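Workshop notebook, Torstead, August
Small-parts sorting cell, entry 28

Started 07:40. Cell came up without faults, home position fine. Ran the mixed lot from Navent again, same settings as last time, to see whether the slow start was the program or me.

It was the program. The approach height was still set for the deep trays. Dropped it and the cycle evened out. Count for the morning was 2549 picks against a target of 3000, with one long stop when I re-taught the bin corners and 2 short ones for double picks. Double picks are still the main nuisance. The small flat pieces lie on top of each other and the fingers take both.

What changes on the bench: sorting used to be a full shift for one person, sitting, head down. Now it is loading, watching, clearing jams and checking the output. Less strain on the wrists, more walking. Abugri asked at handover whether the check counts as sorting time or inspection time on the sheet. I have put it under inspection for now, but the sheet was written for hand work and needs redoing before the next lot.

The tape grid on the paper stays. It makes re-teaching quicker and whoever is on the late shift can tell me a square over the phone.

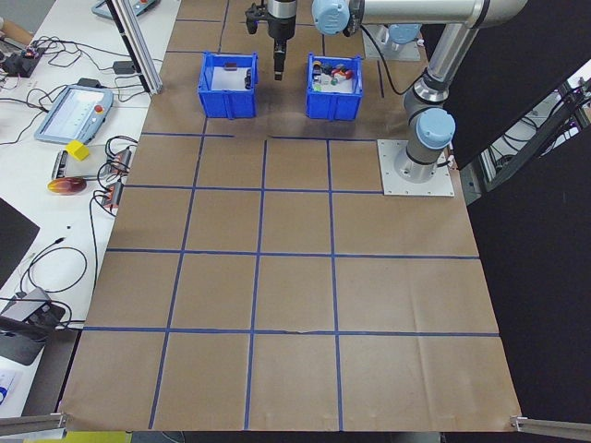
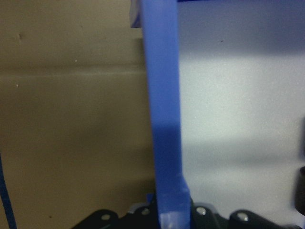 Radosław Kołodziej read the first half of this at lunch and disagrees about the strain. His view is that watching for four hours is harder than sorting for four hours, that you get to the end of it with nothing in your hands and a headache, and that we should swap people every hour and a half instead of at the break. He also wants the person on the cell to be allowed to change the approach height without ringing me first. Fair on both. I had locked the settings during the trial and never unlocked them.

To do:
Unlock approach height and speed for all trained operators, leave the rest locked.
Draft a swap rota, try it for a week, ask people before making it permanent.
New time sheet with a line for jams and a line for teaching.
Ask Skurnametti for a quote on narrower fingertips for the flat pieces.

Afternoon run started 13:10 with the same lot. Two double picks in the first half hour, both flat pieces. Left it running and went to do the sheet.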